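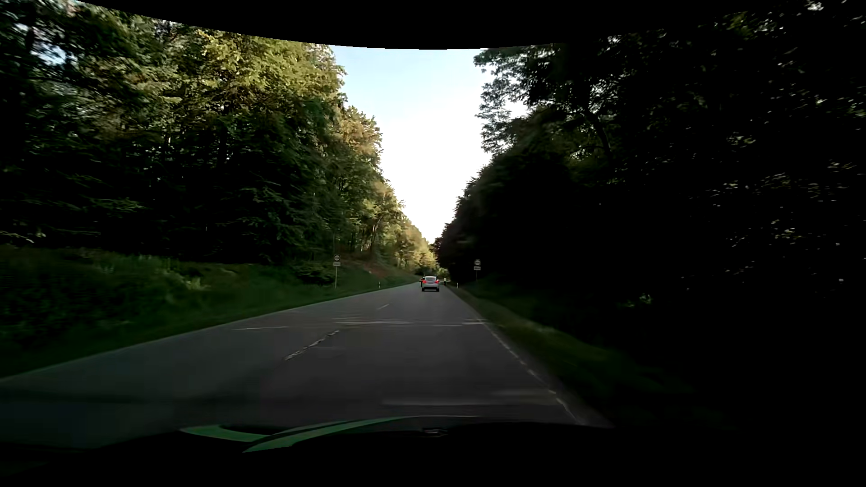
Session 5: Reading the road ahead

Handout for the Saturday group, Skanstead evening and weekend program
Course leader: Brenda Jara
Road sessions: Damián Godoy and Despina Kokkinos

Welcome back! Tonight's topic is my favourite of the whole course, and I've been looking forward to it since we slogged through parking. We're going to talk about where your eyes go when you drive, what they can pick up long before you need it, and how much calmer the whole business gets once you start collecting clues early.

Bring this sheet to your road session. Damián likes you to have scribbled on it.

1. The quiet road

Woodland roads are wonderful teachers. There's so little going on that every small thing counts, and you can practise looking a long way up the road without a bus in your mirror. Think of a straight two-lane road between tall trees, mostly in shade, with one small silver-grey car a good way off and its tail lights glowing red. What do you know already? Something up there might be asking that driver to slow down, or they may simply have their lights on. You can't tell yet, so you ease off a little and keep looking until you can.

Then look beside the car. It's so tempting to fix on the vehicle and miss the edge of the pavement, where an upright shape no bigger than your fingernail could well be a person. Treat it as a person until you're sure. Look past the car as well, in case there's another one tucked in beyond it.

Use the furniture of the road. Signs that come as a pair, one on each side, are there so you catch at least one of them. If there's a little plate underneath, read that too (it often changes what the sign means, and people skip it all the time). Marker posts on the verges show you the line of the road when the paint is worn, and on the old Leiva road the paint is very worn indeed.

Shade deserves a paragraph of its own. Under trees your eyes are adjusting constantly, dark cars melt into the background, and a patch of damp can linger all morning. Headlights on, please, even at noon.

2. The busy road with a low sun

Now for the opposite! Several lanes, signals, queues, and the sun sitting low on the right so that half the sky is white. We timetable this session late in the day on purpose – you'll meet that light sooner or later, and it's much nicer to meet it with Despina in the passenger seat.

Before you set off: clean the windshield inside as well as out, have sunglasses where your hand can find them, and try the visor in both positions. A film of grime you'd never notice in July cloud turns into a glowing curtain when the sun gets behind it.

Once you're moving, work in layers. Start with the signals. Where there's more than one head for your direction, compare them, and choose whichever stands clear of the glare. Then the arrows on the asphalt, which tell you what your lane is for. Then the brake lights, and this is where it gets really good, because a tall vehicle in the next lane can hide a whole line of cars in front of it.

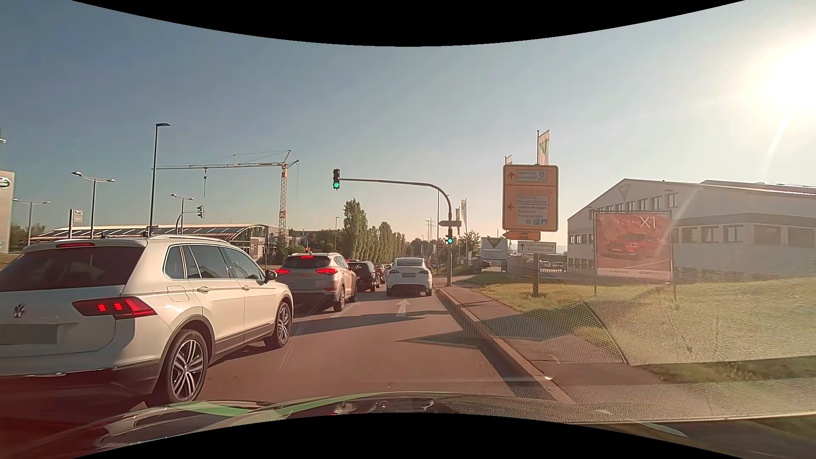 A green light tells you that you may go if the way is clear, and the second half of that sentence is the half that matters. Cars ahead can still be standing with their brake lights on well after the signal changes. Look for the high brake light in or above the rear window as well as the two lower ones. When it goes out, get ready, and let a gap open before you follow.

Shadows are free information. With the sun low to one side they stretch right across the lanes, and sometimes the shadow of a thing reaches you before the thing does. Arlindo Mendonça, who taught this course before me, used to have learners call out shadows for an entire lap of the Brasedis loop. It sounds silly. Try it anyway, it's terrific practice.

3. Beside a van

Vans and SUVs change what you can see, so give them extra thought:

Hang back from the rear corner until you can pass promptly. If you can't see the driver's mirror, assume the driver can't see you.

Watch the gap in front of its nose. Dark cars especially can sit there half hidden.

Keep an eye on your own lane! Big lettering on a work van is made to be read, and your eyes will want to read it.
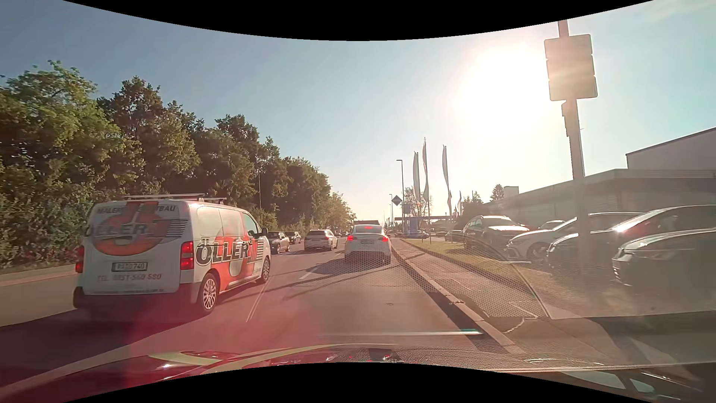
4. Exercises for your road session

a) Commentary drive. Talk aloud along the 1,193 metres from the Tistden turnoff to the first signals. Say what you see, what it might do, and what you'll do about it. Mumbling is fine.

b) Longest view. On the straight stretch (1,491 metres, lucky us), name the farthest thing you can make out. Check again as you get closer and say what you missed.

c) Brake light chain. In a queue, say "on" or "off" for the car ahead, then for any car you can see beyond it.

d) Two-second gap. Pick a post or a shadow, start counting when the car ahead passes it, and see where you land. Leave more when the glare is bad.

Notes to bring back

Write down one thing you spotted early and one you spotted late. Amancay Barrientos will collect the sheets at the start of Session 6, and we'll use them for the group discussion. Messy handwriting is welcome, mine's dreadful.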